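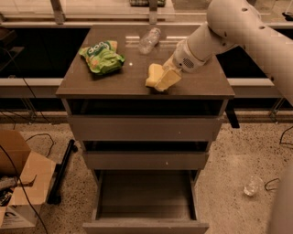 Step 2: Clear and wipe the top

Take everything off the top of the chest before you get the surface wet. Snack bags go in the trash. Plastic bottles go in the recycling – empty them and put the cap back on first.

Dampen a sponge with warm water and one drop of dish soap, then wring it out hard. Wipe from the back edge toward you in straight passes. On a dark brown top, streaks show up under a lamp, so go over it again with a dry cloth.

Leave it for 10 minutes before you put anything back.

Step 3: Do the drawers from the bottom up

Pull the lowest drawer all the way open and wipe the floor and side walls. Close it before you start on the next one up. Drawers with no handle, like those on our Skastberg, pick up finger marks along the top edge of the front. Wipe there too.

Finish with the open cubby under the top.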